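Water spots on clear plastic cups – wipe or air dry?

rimard_147
Posted 23/07/2021
So I've got 100 of the clear plastic cups left from our June open house and I'm not throwing them out. They come out of the sink clean but spotty. Do I dry each one or leave them on a towel and live with it?

Callden
Air dry, upside down. Life's too short to polish plastic!

bastov70
Disagree with Callden, sorry. Upside down on a flat towel they fog up inside and smell like a cupboard. I do mine by hand – a paper tissue for the rim, cotton cloth for the rest.

Callden
Tissue leaves lint all over, then you're wiping twice. And it's a waste.

bastov70
Only the cheap kind! Crumple it up first, don't fold it, and hold the cup on its side so you can get around the rim.
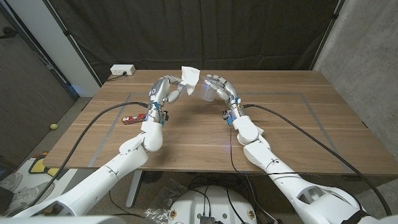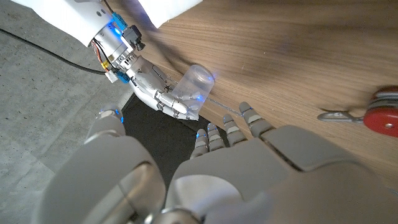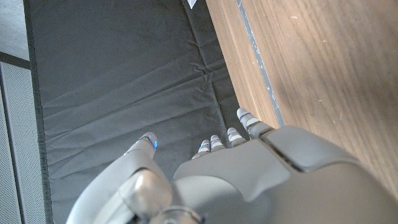 One tissue does me 4 cups before it gets soggy, so it's not exactly a forest. And go easy on the squeezing, the thin ones crack right down the side if you grip too hard (ask me how I know).

rimard_147
Ok, tried both ways tonight. The tissue ones look nicer but my hands were over it after the first stack. Might do the rims and let the rest drip.

Callden
So mostly air dry then :)

bastov70
Rims still count as wiping. Get a rack with pegs if you're keeping all of them.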